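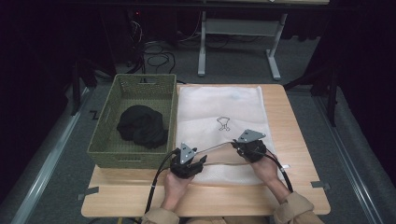 About us / Who we are

Staltine is a small advisory office. We help workshops, laundries, sorting rooms and technical schools to plan and buy equipment for automation. We do not build robots and we do not sell them. Our clients pay us for our time, by the day, and we receive no commission from any supplier. We write this near the top because it is the first thing people ask when they telephone.

The office was started by two engineers who had worked on the buying side of a textile service company. They had seen good machines stand under a cover for a whole winter, because the money for the machine was in the budget and the money for the table, the floor fixing, the training and the spare parts was not. After that experience they began to keep lists, and these lists are still the base of our work. The present one has 301 lines. Most clients need much less of it, but we prefer to cross out a line together with the client than to forget it.

How we work

We begin with the task by hand. Before we speak about any arm or any gripper, we ask to see the work as a person does it today, on the real table and with the real articles. Soft goods are our main field, and they teach patience. A shirt lying in a heap in a basket has no fixed shape, and a supplier who has only shown you boxes and bottles has not yet shown you very much. When the task must be learned from people, we also look at hand-held grippers, which a worker wears and uses to carry out the job. They need a budget of their own. There are cables to lead away from the arms, there is a table surface to prepare, and somebody must be given hours for this work and not do it between two other duties.

After this we write a plan in plain words. It says what must be bought now, what can be hired, and what should wait until the next budget year. We give each position a low price and a high price, and we write beside it where the price comes from. If we do not know a price, the field stays empty until we know it.

Then we compare the offers. Suppliers count things in different ways. One will include the stand and the other will not; one gives a service visit every year, and the other gives a telephone number. We bring all offers into the same table so that the director and the accountant can read them side by side. We are present at the acceptance test if the client wishes it, and we recommend to wish it.

Our clients

Until now we have finished 77 plans. The smallest was for one work table and two grippers, at the training school in Belia. The largest was for the laundry group Rinano, which has 17 sites and wanted the same folding station in each of them. We advised them to buy for two sites first and to use these for one full season. They were not happy with this advice in the beginning, but they followed it, and the order for the other sites was changed in several points afterwards.

With the firm Szalai we have a different kind of agreement. They make tables and metal frames to measure, and we send them drawings when a client has no workshop of his own. We take nothing from them for this, and every client is free to ask another maker for an offer.

What we ask from you

For a first talk we need only a short letter with the task, the number of shifts, the free floor space and the sum you have in mind. Please give the true sum. Some clients give us a lower one to be careful, and then the plan comes out too small and must be written again.

The first talk is free of charge. For a full plan we need 20 working days from the visit, and somewhat longer in June, when many schools close their budgets and all of them write to us in the same week.

We work in English and in two other languages, but our written plans are in English unless you ask otherwise. Prices for our services were last revised on 5/5/22 and we send the list on request.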